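What we ate, mostly June

Quick one tonight, bread's in and I've got till the timer goes.

Pea and ham soup again. Third go at it and I think I've got it now. Split peas soaked overnight (green ones, the yellow go to wallpaper paste on me), a gammon knuckle from the butcher on Mottram Street, one onion, two carrots, bay leaf. No salt till the end. The knuckle does all that. Skimmed it twice and then forgot it for the best part of the afternoon. Fell apart when I looked at it. Ate it with the heel of a rye loaf and too much butter.

Leftover soup sets like a brick by the next day. Let it down with a splash of water, not milk. Tried milk. No.

Then a run of cold suppers, too warm for the oven. Boiled eggs, beetroot, the good potted shrimps, a lettuce that had bolted and tasted like a penny. Tinned mackerel on toast with sliced shallot and vinegar, twice in one week, no complaints from anybody. Potato salad with mint and spring onion, dressed while the potatoes were hot so they drink it up. Salad cream on the side for those who must.
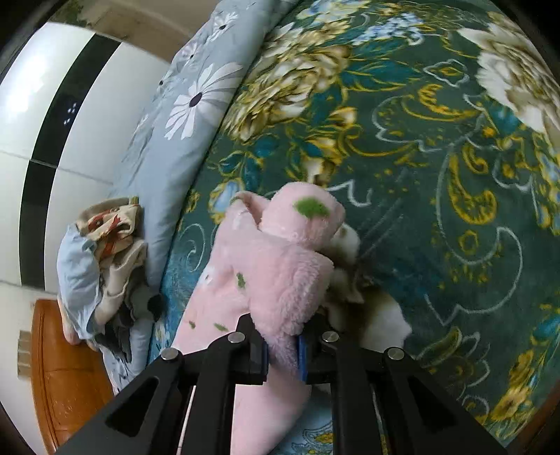
Pink plush on the green floral blanket

Marjorie Sugden came for her dinner on the Sunday-ish end of things and brought a jar of her piccalilli, which is the proper sort, mustardy enough to clear your head. She won't give me the recipe. I've had three jars off her now trying to work it out. There's turmeric obviously, and I think a bit of ground ginger, and the cauliflower is cut small, smaller than you'd bother to. Cider vinegar? She changed the subject to her hip.

We had it with a raised pie. My first since Christmas. Hot water crust, lard and a bit of butter, and I did the hand raising round a jam jar because the tin has a dent in it and leaks jelly all over the oven floor. Filling was pork shoulder chopped by hand, a quarter of it put through the mincer, some streaky bacon, white pepper, mace, a scrape of nutmeg. Anchovy essence, only a teaspoon. You don't taste fish. Jelly went in next morning through the hole with the little funnel. One side slumped a bit and had a gap at the top where the jelly pooled, but it cut clean and we all had seconds.

Notes to self on the pie, as I never write these down and then I'm stood there next time guessing:

Crust wants to be warm when you raise it but not hot. Went too early and it slid down the jar.
Chill it on the jar longer than you think.
More pepper. It goes quiet when its cold.
Egg wash twice.
Don't open the door to look.

The other thing is I finally gave in and bought a new mincer. Old one was my mum's, cast iron, clamps to the table edge, and the clamp has gone so it walks about while you're turning it. Chased it along the worktop one too many times. New one is a Stuvis, the small electric, 119 pounds which I winced at. Loud! Like a moped in the kitchen. But it went through two kilos of shoulder without stopping for breath, and the coarse plate is properly coarse. The fine plate clogs if theres any sinew, so trim well or you'll be in there with a skewer. I've kept the old one for breadcrumbs. Couldn't put it out.

Sausages, then. Obviously if you buy a mincer you have to make sausages. Weighed everything for once. 1000 g pork shoulder, 323 g belly, 154 g rusk soaked in iced water, and salt, sage, white pepper, bit of mace again. I'm keeping those numbers as they came off the scale because it worked and I'm not touching it. Hog casings, soaked and rinsed through under the tap, a job I quite like. The first length I overfilled and it burst when I twisted. The second was alright. By the third I was doing them in bunches like the lad at the butcher's, well, sort of like him.

Fried slow in a heavy pan with no oil to speak of. Half an hour near enough. Onions in the same pan after, a spoon of flour, a glass of the Zengate bitter and a shake of Worcester sauce. Mash. Peas. Had that two nights running and the second night was better.

The rest of the sausages I bagged in fours for the freezer, which is now so full that the bottom drawer needs a knee.
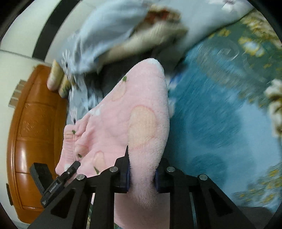
Anyway the mash. I've gone back to a ricer after years of bashing it with the old wire thing, and dry the potatoes off in the pan with the lid off for a minute first. Hot milk, never cold. Butter before milk. A bit of mustard if it's going with sausages, and if it's going with fish leave it out. Maris Pipers have been poor round here lately, watery, so I tried a red one off the market and it was lovely, a bit yellow, held the butter well.

Cheese. Somebody left a wedge of Brellberg in the fridge after the weekend, bit like a Gouda but with more bite to it. Nice in a toastie with Marjorie's piccalilli. Less nice on crackers, it sort of squeaks. Grated the end of it into a leek tart with three eggs and the last of some cream, and that's dinner sorted for two people and a cold slice each for the next day.

Failures, for fairness. Rhubarb cake, raw in the middle. Cut round it. Chickpea thing out of a magazine that wanted eleven spices and tasted of cupboard. A flask of iced tea left in the car, don't ask. And I burnt the bottom of a pan of custard because the phone went, and you can't rescue custard, whatever they tell you, it all tastes of the burnt bit.

Coming up: broad beans should be ready on the allotment if the blackfly leave us any. I want to do them with bacon and a bit of the cooking water, very plain. Gooseberries after that. Fool, probably, and a few jars of jam if I can find lids that match the jars. And a boiled ham for the week we've got people staying, cold with parsley sauce on the first night (hot sauce, cold ham, don't write in) and then sandwiches till its gone.

If anyone has a piccalilli recipe with small cauliflower in, comments are open. She doesn't read this.

Timer's gone. Bread.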